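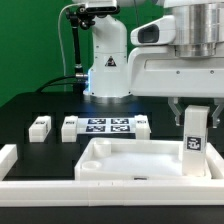

May
By Natália Charvát

Where the Street Names of Wuddale Come From

Introduction

Wuddale is a town of 3,000 people on the north bank of the Tian. It has 199 named streets, lanes and courts. I have lived there since fourth grade and could explain the names of only a few of them, so I chose this for my spring project in local history. My question was simple: who picked the names, and what were they thinking of at the time?

I left out private driveways, the trailer park roads (they have letters) and the two alleys behind the feed store that people call by different names. I also left out Mernside, although the two towns now run together along the highway and share several streets. Where a street crosses the line I used the Wuddale part only.

Sources

The main source was the set of town board minutes kept at the public library. The minutes I read come to 884 pages, most of them typed and the oldest ones handwritten. There is no index. I also used a folded street map printed by Ratent, a map company that has since closed, and the subdivision plats at the county office. For the older part of town I asked longtime residents, and I wrote down their answers even when they did not agree with each other.

The minutes were slower to read than I planned. A street name often shows up with no comment at all. For example, the board approved a sewer line "along Tansy" years before any entry says there is a Tansy Street. In those cases I took the first mention as the latest possible date for the name and marked the origin as unknown.

Method

I made a spreadsheet with one row for each street. The columns were name, part of town, first mention, source, and type of origin. I sorted the origins into 5 types: family names, plants and trees, places, things that used to be on the street, and unknown. Some names fit more than one type. Orchard Court is a plant name in a way, but there was an orchard on that ground until the houses went in, so I put it with things that used to be there.

I changed my sorting once, partway through. At first I had a separate type for religious names, but it held only Chapel Lane, and Chapel Lane is named for a chapel that stood on it. I moved it and went back over the earlier rows to make sure I had treated them the same way.

Results

Family names are the largest type in the old part of town, between the river and the railroad. Most of them belong to people who owned the land before it was divided. In a few cases the family still lives nearby. Harlow Street is an odd one, as the minutes show that the board first spelled it Harlowe and dropped the last letter when the sign painter did.

North of the railroad, plants and trees take over. The plats show that these streets were laid out by developers, who turned in the names along with the drawings. The board usually approved them the same night. I found one case of an objection. A board member asked for Cypress to be changed because no cypress grew in the county. The developer agreed to look into it, and the street is still called Cypress.

The place names were the hardest to trace. Several are named for towns in other states, and my best guess is that the people who settled there came from those towns. One resident told me that Dover Street was named after a horse. I could not confirm this, and I could not rule it out either, so it is listed as unknown.

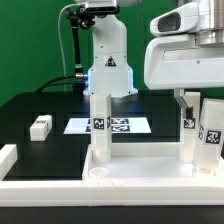
Names That Changed

I did not plan to study changed names, but they kept coming up. The most common reason was mail. After the post office began delivering to houses in both towns, having a Main Street in Wuddale and another in Mernside caused trouble, and the Wuddale one became River Street. The minutes record a long argument over this. Store owners did not want to pay for new signs and letterhead. The board gave them a year to switch.

The Ratent map still shows Main Street. It also shows a road along the Tian that I could not find anywhere else. It may have washed out, or it may have been planned and never built. I walked that stretch of bank and found a gravel path, but it does not follow the line on the map.

Problems and Next Steps

The biggest gap is in the minutes themselves. One of the bound volumes is missing from the library, and the town office does not have a copy. Many of my unknown names probably date from those years. The county newspaper would be the next place to look. It is on microfilm at the Mernside library, where the reader has to be reserved ahead of time, and I ran out of time before I could finish with it.

I would also record the resident interviews if I did this again. I took notes by hand and missed some spellings, and I had to call back twice to check them. The spreadsheet and my notes have been given to the Wuddale library, filed with the minutes.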